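Teaching by hand or by remote? Keys on hooks task
Ternton Makers forum > Robots and automation

palteo_pete
Need opinions pls. Task is keys and hooks, little black two tier rack, bunch of keys with coloured tags. Recording demos by remote control atm, up to 183. Half of them I fumble the ring. Would grabbing the arm and moving it by hand be quicker?

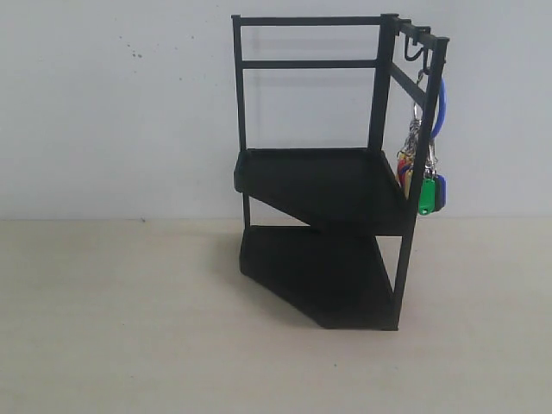

Re: by hand or by remote?

drotthorpe_dan
By hand every time. You feel the hook thru the arm. Remote you're guessing depth.

palteo_pete
Tried it in July, my own hands kept getting in the wrist camera view. Wrist view is half of what it learns from. I start every run fingers nearly closed, pointing at the back wall, then go looking for the keys.
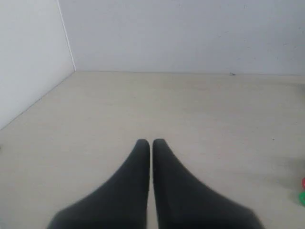 Eimear Ó Dubhghaill
Disagree with Dan. Stick with remote. If you can't do it through the cameras the robot can't either, it only gets what they get. And vary your start pose a bit.

drotthorpe_dan
Fine for boxes. Keys are floppy, diferent job.

palteo_pete
Start pose hardly moves tbh. Same corner, same bit of floor, nothing in the fingers. 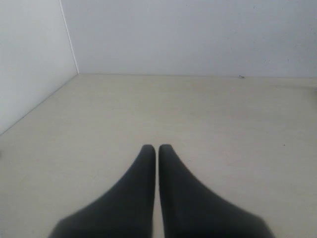

Do you keep the fumbled runs or bin them?
Keep the ones where you recover, bin the ones where you gave up.

drotthorpe_dan
ok agree on that one. Slow down near the ring as well. What arm is it?

palteo_pete
PiPER, gripper wrapped in black. Coming in from the right, keys in a heap by the rack.

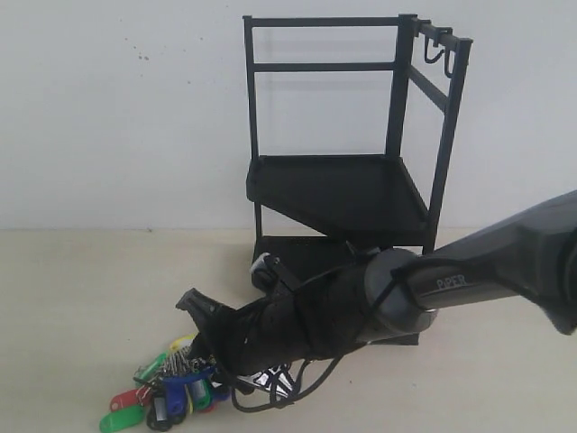
Photo: palteo_pete

Going to stop at 200, train, then see. Might do 2 batches, one each way, and compare. Will post teh results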